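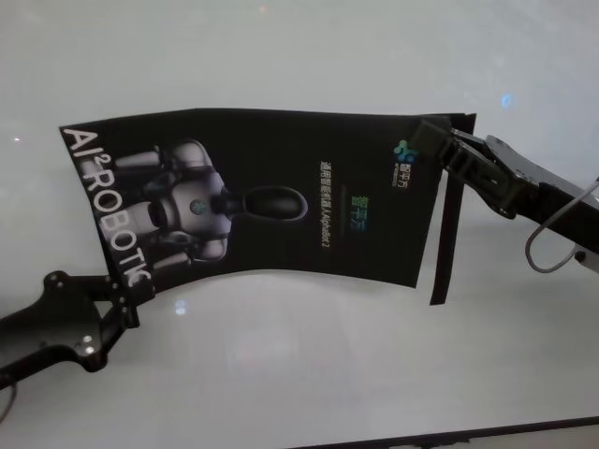
Hasero Technical Publications

Section 3: Unpacking, flattening and setting out printed brochures

Applies to: Maletti counter tray, Bergmann floor rack
Revised 23 March 2020

3.1 Scope

This section covers brochures from the time the carton is opened until they are ready on the display counter. It applies to single sheets and folded brochures. For bound catalogues, see Section 5. The power supply for the rack header light is in Section 6.

3.2 Before you start

Clear a flat table at least as wide as two open brochures. A white or other pale top is preferred for dark stock, as scuffs and stray offcuts are easier to find against it. Wipe the table with a dry cloth. Do not use spray cleaner in the hour before sorting.

You will need:
– the carton of brochures
– the Maletti counter tray, with divider
– two flat boards, larger than the open sheet
– a dry lint-free cloth

Cartons packed at the Sturnton warehouse hold 200 brochures in banded bundles of 10. Cartons from other sites may be packed differently. Check the label.

CAUTION: Do not cut the outer tape with the blade fully out. The top bundle sits directly under the flap.

3.3 Unpacking

1. Place the carton on the floor beside the table, label side up.
2. Slit the tape and fold all flaps back.
3. Lift out the bundles by both short ends. Do not pull on the band.
4. Remove the bands and set the bundles on the table, printed side up.
5. Check the top and bottom sheet of each bundle for band marks. Put marked sheets aside for use as counter samples.

3.4 Lifting a single sheet

A brochure held at opposite ends will bend between the two holding points. A gentle wave and a soft curve along the lower edge are normal, and the sheet should lie down again when it is released. A sharp line across the print is a crease and the sheet is to be rejected.

1. Hold the sheet near its edges only.
2. Keep both ends at close to the same height. Raising one end above the other puts a twist in the sheet.
3. Move the sheet over the table and lower one end first.
4. Let the rest of the sheet follow, then release the second end.

NOTE: Do not pull the sheet tight to take out the curve. Corners tear before the curve goes.

CAUTION: Solid black print shows finger marks and fine scratches more than light print does. Do not slide one black sheet across another.

3.5 Finding the reading direction

Some artwork runs sideways on the sheet. The brochure shown with this section has AI²ROBOTIC in large white capitals along one edge, and the line with AlphaBot 2 is also turned. Sort this kind by the large lettering – it can be found from across the table and does not depend on which language the packer reads.

1. Turn the first sheet until the large lettering reads from left to right.
2. Lay it in the tray in that position.
3. Match every following sheet to the first.
4. Fan the stack at one corner. Any sheet turned the wrong way will show as a break in the pattern.

3.6 Flattening

Sheets that still curl after they are laid down should be pressed before loading.

1. Square the stack and place it between the two boards.
2. Put an unopened carton on the upper board, centred.
3. Leave for 42 minutes.
4. Remove the carton straight up and check the top sheet. Repeat once if needed.

Do not use heat. Coated stock may stick to the next sheet and the colour can lift.

3.7 Loading the tray or rack

For the Maletti tray, set the divider in the rear slot and load no more than 3 bundles. For the Bergmann rack, load one bundle per pocket, starting at the lowest row so that the rack stays stable. With sideways artwork, have the large lettering face the visitor – part of the sheet below the pocket lip will be hidden, so check from the front before filling the remaining pockets.

Return spare bundles to the carton and store it flat, off the floor. Rack parts ordered before January use the older pocket clip, listed in Section 7.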